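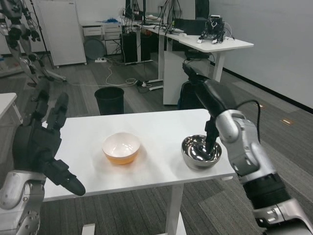
*Two-armed unit at a table with two bowls, right hand in the steel one.*

**Komska handling line** is the common name for the bench robots brought in at the Komska tableware works in Wastgate, and for the change in working practice that came with them. Staff mostly say "the arms".

## Background

Komska sorts and packs bowls, ceramic and steel. Until the arms came all handling was manual, up to 1,100 pieces a shift. Wrist strain was the main complaint. A trial was agreed in August, first at the Toledo site, then Wastgate.

## Operation

Each unit has two arms with fingered hands. Jobs: pick up, turn, set down. Mixed materials on one table are harder to teach than a single kind, steel especially. Shiny insides throw reflections. Grip settings are kept seperately for ceramic and metal, and have to be changed by a trained operator.

## Effect on staff

146 people worked in handling before the trial. No layoffs under the site agreement, but the jobs moved around:

- packers retrained as operators, 200 hours each
- night shift cut to a small watch team
- new grade, "bench lead", with slightly higher pay

Views are mixed. Less lifting, fewer sore hands. More standing and watching, more screen work, and older packers in particular said they missed the talk at the tables. Breaks used to be taken together, now they are staggered so that a unit always has someone near it. The pay grade for for operators was still in dispute as of 4 Jan 2023.

## Other sites

Bercombe took the same system later, for steel only. Staff there kept manual packing on one line by vote.

## See also

- Bercombe works
- Manual handling
- Shift work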